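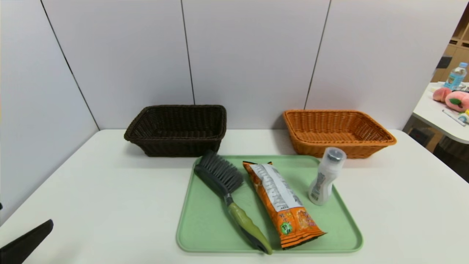
Figure 3. The tray before sorting, with a cleaning brush, a long snack package and a small white bottle. Both baskets are empty.

Print this article | E-mail this article

4.2 The two-basket task

Most of the literature on household tidying assumes that people own categories. Hartley and Okoro, in the interview study that preceded this one, asked 98 households to name theirs and received confident answers: kitchen, bathroom, food, "papers." They then asked to see the kitchen drawer. The present section deals with what happens to the confidence once the drawer has been opened.

The two-basket task was designed to be as dull as possible. A tray of small household goods sits on a white table in front of two woven baskets, one dark brown and one orange. The baskets carry no labels. Everything on the tray must end up in one basket or the other, and there is no third place, although several participants in the pilot proposed their pockets. We chose baskets that were similar in shape so that nobody could settle the matter by fit, and different in color so that the coders could tell them apart at the end of a long afternoon.

Trays were made up from the Prundine list, which mixes things for eating with things for cleaning and adds a number of items that could be argued over. A tray such as the one in Figure 3 is at the easy end. The brush and the snack have very little to say to each other, and most sorters part them at once. The bottle is where the trouble starts. A small white bottle might go with the brush on the grounds that it has to do with washing, or with the snack on the grounds that it has to do with the mouth, or in whichever basket is nearer. All three arguments were made to us with some heat.

4.3 Coding

We coded 2,426 placements using the Uten scheme, which records the item, the basket and the company the item ended up keeping. Zabala and Olaniyan coded separately and met in October to compare. They agreed on nearly everything except sponges. The sponge question was referred to Snorradóttir, who ruled that a sponge is a brush for our purposes and asked not to be consulted again.

Each finished pair of baskets was then given one of 3 descriptions. In a "kind" sort, things that are eaten are kept apart from things that clean. In a "room" sort, goods go together if they would be found in the same room, and dish soap may share a basket with crackers. The last description, "other," was meant to be small. It was not small, and Section 6 is largely an apology for it.

Of the placements, 1,379 belonged to kind sorts. This is fewer than the Romaniuk model predicts, and the model's supporters will want to know what the remaining sorters thought they were doing. So did we. When asked, they tended to describe a kitchen they had once lived in.

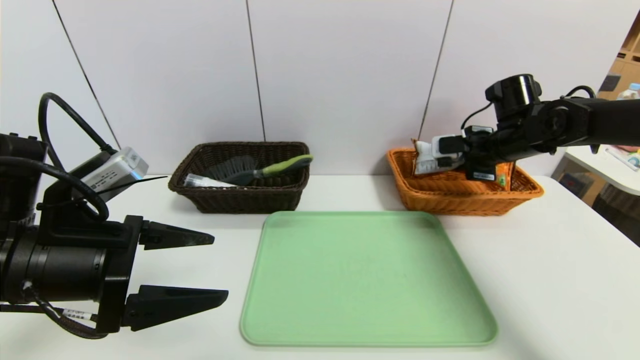
Figure 4. Dish brush and a white tube-shaped item in the dark basket; a white and gray package-like object and a small orange-and-green item in the orange basket. The tray is empty.

4.4 Reading a finished basket

An empty tray looks like an answer, and the temptation is to treat it as one. Figure 4 is a useful corrective. The dish brush in the dark basket, with its lime-green and gray handle sticking up, is about as clear a vote for cleaning as the scheme allows. The white tube-shaped item at the other end of the same basket can be read as a second vote or as a lodger. On outline alone, the package-like object in the orange basket tells us still less.

Coders were therefore told to work from the tray list first and from the baskets second. Where the list was missing, they were to enter "unresolved" and move on. Olaniyan's first pass contained no unresolved entries at all, a result we admired and then had redone.

Position inside the basket was also recorded, following the Hisow guidelines, which divide the floor into left, middle and right. We report these figures in the appendix for completeness. Long-handled items lean on things, and the guidelines are silent on leaning. Okoro has suggested a separate code for it, and a draft is being tried on the remaining trays.

This site uses cookies to remember your reading preferences. Accept | Manage settings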